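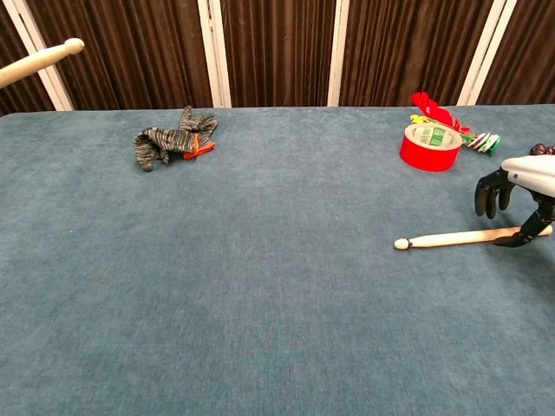 Ornmont list member wrote:

> I've got the same kind of carpet-covered table and I gave up on the lint roller ages ago. The sheets fill up in two swipes and you're back at the store. What are the rest of you using? Also, does anybody store gloves in with their tapes and small tools, or is that just asking for fuzz on everything?
>
> (I'm in the middle of sorting the whole workroom, so be gentle.)

Re: [Ornmont-Crafts] Carpeted tabletops and what lives on them
21 September 2021

Home | Archive | Threads | Join | Help

Print this message | E-mail this message

Hi all,

I'm so glad this came up, I have opinions! Mine is a blue-gray one, very plush, and I love it for sorting because nothing clatters and nothing rolls off onto the floor (well, hardly anything). But yes, the lint. It shows every last speck. I quit the sticky rollers too and went over to a damp rubber dish glove. You put it on, drag your hand toward you in short strokes, and the fuzz balls up so you can pick it off. Then once a month or so it gets the vacuum with the upholstery head. Go slow along the back edge, that's where mine collects.

Don't worry about the streaks, by the way. If your fabric has darker and lighter patches, try brushing it all in one direction before you decide it's stained. I scrubbed at a "stain" for half of January before I figured out it was just the pile lying the wrong way. I felt pretty silly.

On the gloves – I would keep knit ones away from anything with adhesive. I have a gray knit pair with orange at the cuff and they are great for cold mornings, but they shed, and if one gets up against the side of a roll of tape you will be peeling gray hairs off that roll until it's gone. Mine have their own bin now, the shallow Clorkon kind with the lid that never quite shuts. Tape goes in the drawer, flat, with a scrap of wax paper between rolls. Somebody on here swears by hanging them on a dowel, and I tried that with an old drumstick stuck through a pegboard hook. It works okay for 2 rolls. Any more than that and the front one slides off whenever you walk by.

What helped me most was deciding that the front half of the table is for working and the stuff stays at the back or off to the right where I can reach it. I'm right-handed, so flip that if you're not. I used to let everything creep forward until I had a spot the size of a dinner plate to work in, and then I'd end up on the couch with a tray.

Oh, and curtains! If you've got pleated ones behind your work table like a lot of us do, shake them out before you vacuum the carpet, not after. I did it backwards for ages. The Lenz brush is nice for pleats if you can find one, but a clean paintbrush does fine. Dark brown hides dust from a distance and then you get up close and oh boy.

Has anyone tried the Pretent carpet squares as a replacement top? My corner is starting to lift and I'd like to hear how they hold up before I go cutting anything. I'd also want to know if they take double-sided tape or need to be stapled.

Off to find my other glove,
the one with the lifting corner

Recent messages in this list
Re: Best way to label shallow bins
Pegboard over drywall – anchors or no?
FS: Lenz brush set, never used
Re: Re: Tape drying out in the garage
List archive now at 3,463 messages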